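Cerketlow Countertop Arm: Service Notice and Replacement Wrist Kit

If you bought a Cerketlow before March, please read this page before you ask it to put anything away. A small number of arms have been letting go of things early. The gripper reports "placed," the arm moves on, and the item is still a hand's width above where it was supposed to be. Tea bags don't mind. Jars do.
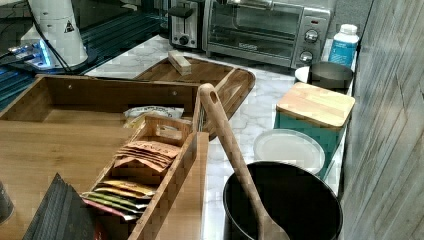
Wotton Kitchen Automation – Product Safety Desk

The fault is in the wrist sensor. It takes a light touch on the side of the gripper for a touch underneath, and on a crowded counter there is plenty to brush against. A spoon handle sticking up out of a pot will do it. We tested on bare counters, which do not exist in homes.

Serial numbers ending in 297 or lower are affected. Of the 800 arms in that batch, 11 have been reported to us. If yours has behaved perfectly so far, it still needs the kit.

Until the kit is fitted:
– Keep the arm in Slow mode.
– Do not let it handle glass, knives or anything hot.
– Take spoons and ladles out of pots within its reach.
– If it stops with the gripper low, press Hold first and then clear the counter. Please do not pull on it. It pulls back.
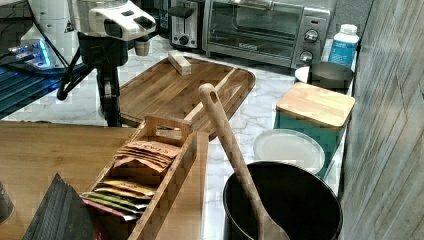

Cerketlow arm lowered behind a cutting board.

The replacement kit (part name Sowerby) contains a new sensor ring, 3 screws and a hex key. It is free for affected arms. Fitting takes one cup of coffee, or two if you drop a screw, and you will want a towel down for that reason. Switch off at the wall, not at the app. The app says "off" when it means "resting."

After fitting, run Calibrate twice. The first run learns the new ring and the second one believes it. Start with something light and hard to break, then work up to drawers and lids. Drawer handles are the fussiest test we know – if the arm can close on one without hunting, the ring is seated properly. 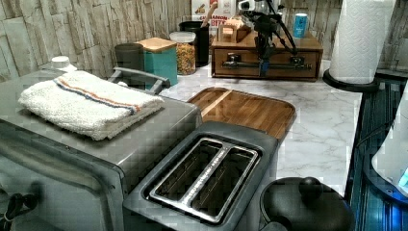

Ordering and returns

Kits ship from our Zonaseck warehouse. Have your serial number ready; it is on the underside of the base, where we put it before we had to read one ourselves. Old sensor rings go back in the same box with the label supplied.

Page updated November 28, 2024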